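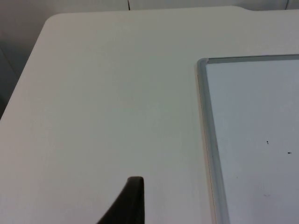

Jotbridge is a shipment log for small importers, and I built it for people who bring in a few containers a year and keep the whole business in their heads. That was me for a long time! I'd get a booking confirmation, an arrival notice and three different versions of the packing list, print the lot, and spread it all over a big pale tabletop, rounded corners and all, much like the one up top. It works surprisingly well until the pages hang over the side, or someone needs to eat lunch. So Jotbridge starts from the same idea: one wide, plain surface for each shipment, with every date, document and phone call laid out on it where you can find it.

What you get

Each shipment has its own page. You type in the supplier, the port it's leaving from, the port it's headed to and the dates you've been promised (I'll come back to those), and then you keep adding to it as things happen. You can forward an email straight into the page, drop in a PDF, or just write yourself a note like "called the forwarder, she thinks it missed the boat." Everything stays in order, oldest at the top, and you can flip it if you prefer newest first. I go back and forth on that one myself.

When a date changes, the old date stays put with a line through it. I was pretty stubborn about keeping this in. Most of the tools I tried would overwrite the arrival date every time the carrier moved it, so by the time the box got here it looked like it had been on schedule the whole way. If you've got a store waiting on patio chairs and they show up once the snow's flying, you want to be able to show your customer every slip along the way and when you heard about it.

Jotbridge will also keep your extra costs with the shipment that caused them. Storage, chassis fees, the exam fee you didn't see coming, a second delivery attempt when the first driver couldn't get near the dock. You enter them as the invoices turn up, in Canadian or US dollars, and it spreads them over the goods by value, weight or volume, whichever you've picked.
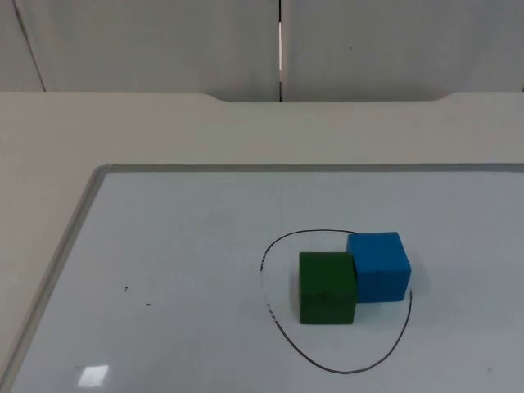
I'd suggest volume for anything bulky, by the way. Kayode Chukwu, who was one of my first customers and brings in lampshades, was splitting his freight by value for years and couldn't work out why his biggest, cheapest shades sold so well and left him with so little. Put the freight where the space is and the picture changes fast. He raised a couple of prices, dropped one line altogether, and still sends me cranky emails about ocean rates.

Reminders

You can set a reminder on any date in the log, and you can tie it to something that might move. So if you want a nudge five days before arrival to chase your broker, and the arrival slides by a week, the nudge slides too. There's also one for free time at the terminal. You tell it how many free days you have and it starts pestering you before they run out. Please turn this one on! It's off by default at the moment, and Modupe Ekpo (she answers the support email with me) has been asking me to change that since March. She's right and I'll get to it.

Working with your forwarder and broker

They don't need an account. You send them a link, they see the shipment page, and they can add a file or a comment. You choose whether they see your costs, and most people don't share those. If your forwarder uses Sesitz for bookings, you can have the vessel and sailing dates come across on their own, which saves a lot of typing. The Sesitz connection took us far too long to get right and it still doesn't pick up a change of vessel at a transshipment port, so keep an eye on that part yourself for now.

If you store your goods with Nimero, the receiving report can be sent to your Jotbridge address and it'll land on the right page as long as the container number is in the subject line. No container number and it goes into a pile called Unsorted, where you can drag it to where it belongs.

What it won't do

It isn't customs software. It won't file an entry or classify your goods, and I wouldn't trust me to do either. It doesn't track the ship on a map. I had a map in there early on and took it out again; people watched a little dot sit outside a harbour all week and felt worse. It doesn't book freight, and I don't take a cut from anyone who does.

It also won't suit you if you've got a logistics department. Volkan Tekin kindly tried it with a team of buyers and a warehouse crew, and they wanted approvals and purchase orders and a colour for every region. All fair enough, but I'd have had to build something else.

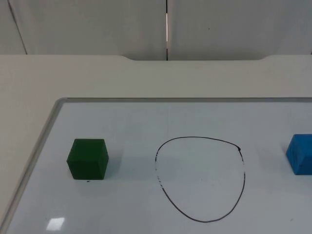
Price and plans

The regular plan is $14 a month, Canadian, for one business with as many people as you like. It covers up to 100 open shipments at a time, and closed ones don't count toward that. You keep them for as long as you keep the account.

There's a 14-day trial and I don't ask for a card. When the trial ends your pages go read-only, so you can still get your documents out. If you need longer (and you might, if your one container of the season is sitting at anchor), write to us and we'll stretch it.

The Akpan plan is for people who look after imports for several businesses, like a bookkeeper or a sourcing agent. You get a separate set of shipments for each client and one calendar across all of them. Pricing depends on how many clients you've got, so send me a note and I'll work it out with you.

Getting your old shipments in

Start with whatever's on the water right now and leave the rest. If you really want your history, there's a spreadsheet import, and the template has 14 columns, most of which you can leave blank. Supplier, container number and arrival date are the ones it needs. Dates trip people up the most, so check that the day and month haven't swapped places before you hit the button. There's an undo if they have.

Documents can come in by the folder. Name each folder with the container number and they'll be matched up for you.

Help

Use the Help link at the bottom of any shipment page and the message comes to Modupe or me with the shipment attached, so you don't have to explain which one you mean. We're both in the Eastern time zone and we answer on business days, usually before supper.

Adaeze Yusuf
Page last updated May 16, 2021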